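Changing the alarm company at our warehouse, a thread - been putting this off since July

1/ Contract with Undex ran out and they wanted to roll us over at the same rate. 363 a month for one night patrol that may or may not show up. No thanks

2/ Asked for the patrol logs. Got 47 pages of scanned paper, half of it sideways. Two weeks where the guard signed in at the exact same minute every night. Come on

3/ Got quotes from Koradent and Liyanage. Koradent cheaper on paper but the call-out fee is extra, and so is the key holding, and teh panel is leased. Read the small print people

4/ Jahangir Bhuiyan at Liyanage walked the whole site with me. Loading dock, side gate, roof hatch. Found 2 door contacts that weren't wired to anything. We'd been paying to monitor those

5/ Ask who picks up when the alarm goes off. A person? Which town? How long before they call you? Koradent couldn't say. Liyanage gave me the control room number and I rang it at 3am. Lady answered right away

6/ Signed. Install fee 1,046, no lease, 30 days out either side. Lakmal Ranasinghe is our shift lead for patrols, seems solid

7/
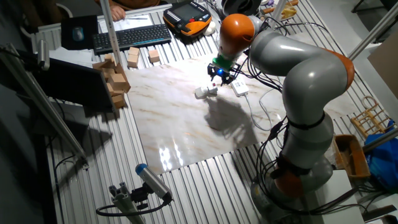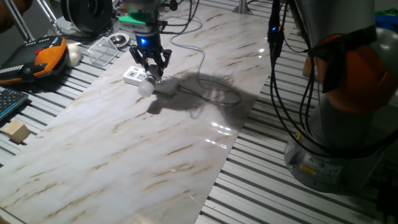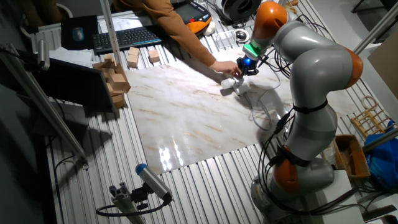 8/ Still to do - new codes for everyone, get the old keys back from Undex (third email sent), tell the insurance. They want the certifcate before renewal

9/ If you're near us and want the checklist I used for the quotes, DM me. It's one page

Recent posts
Side gate padlocks, what we bought
Jesteck motion lights after one winter
Who holds your spare keys?
False alarm fees - read your city's rules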